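Justier Two-Arm Bench Cell

Home / Equipment / Bench Cells / Justier

Overview

The Justier is a two-arm bench cell for light handling work: sorting, setting upright, placing, clearing and packing of small rigid items. It is built for sites where the work is now done by hand at a table and where the mix of items changes too often for fixed tooling. Tustano supplies the cell as a complete unit with arms, grippers, table, control cabinet and the Atel task software.

The cell does not need a dedicated programmer on shift. Tasks are set up by the people who did the work before, using stored motions and a short teach routine.

What changes for the operator

At a manual bench, one person handles each item from start to finish. With the Justier, the operator's work moves to three points: loading the infeed, clearing exceptions and approving new items in Atel. Repeated reaching across the table is removed from the job. Standing time at the bench is reduced, but walking between cells goes up where one operator covers more than one.

One trained operator can cover 2 cells on a steady item mix. Sites that change items several times per shift should plan one operator per cell for the first month and review staffing after that.

Job descriptions and pay grades should be settled before installation. The exception work calls for judgment about damaged or unknown items, and in most plants this sits one step above bench packing. Tustano provides a task list that can be used as a starting point.

Training

Operator training takes 3 days on site. Day one covers safe access, stops and restart. Day two covers loading and exceptions. Day three covers teaching a new item in Atel. Maintenance staff attend day one and a separate half-day session on gripper finger replacement.

Exception handling

When Atel cannot find a valid grip, the cell pauses the affected arm and posts a request on the operator screen. The operator can move the item by hand after a protective stop, choose a different grip from the list, or mark the item for manual handling. The second arm also stops whenever a person enters the shared work area. Each exception is logged with item, time and action taken. Logs are stored by cell. Operator names are off by default.

Item presentation

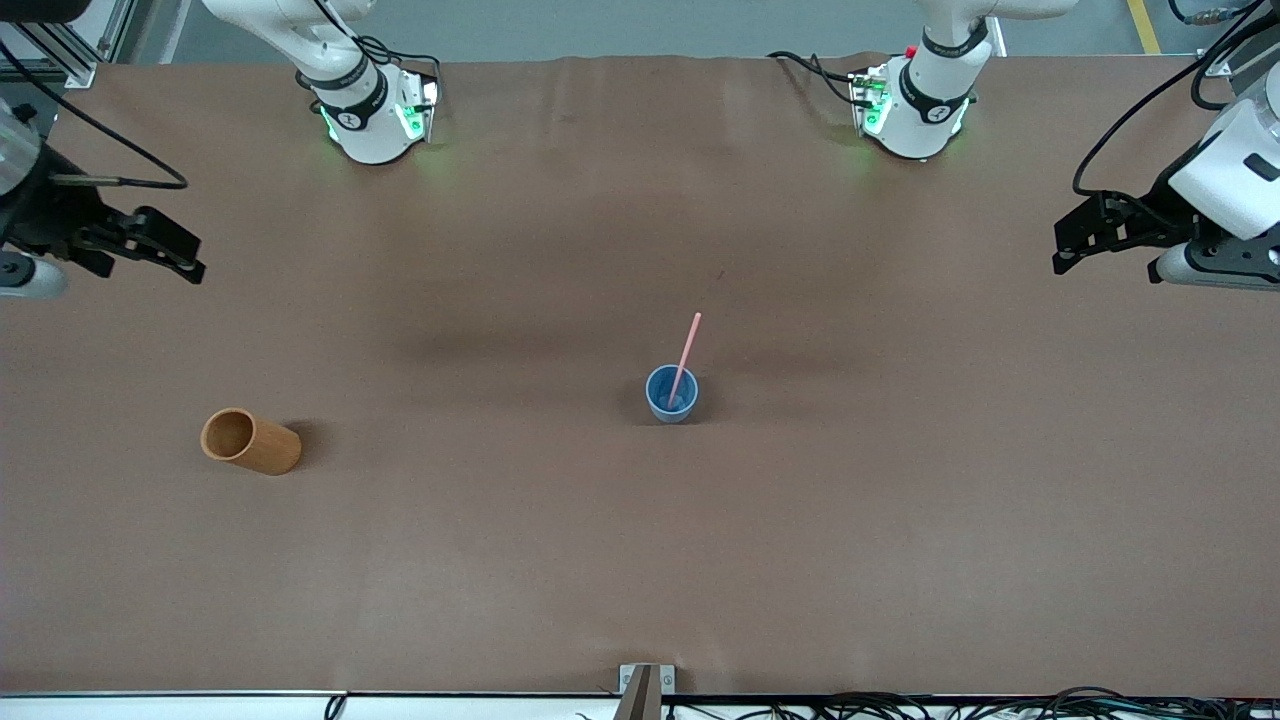

Item presentation has more effect on cycle time than arm speed. Open containers are the usual case, as their position decides which grips are available. On a table with a light-blue cup standing upright and a larger orange-brown cup lying on its side, the two call for separate entries in Atel. The upright cup has a pink straw leaning out past the rim, so its entry must include a clearance zone on the straw side. For the tipped cup, the direction of the open mouth sets the approach. A matte surface is recommended to limit glare.

Technical data

Arms: 2, table mounted
End effectors: parallel grippers, two fingers each
Table cover: matte, replaceable
Stored tasks: 80
Operator accounts: unlimited
Status display: indicator lights on arms, operator screen
Power: single-phase supply

Options

Karimi infeed module, left or right side
Karimi outfeed module
Extended finger set for deep containers
Second operator screen
Spare table cover, pack of 4

Ordering

State the item list, shift pattern and number of operators with each inquiry. Tustano returns a layout drawing and a staffing sheet with the quotation. Orders with Karimi modules ship as one delivery.

Data sheet revision: February 2019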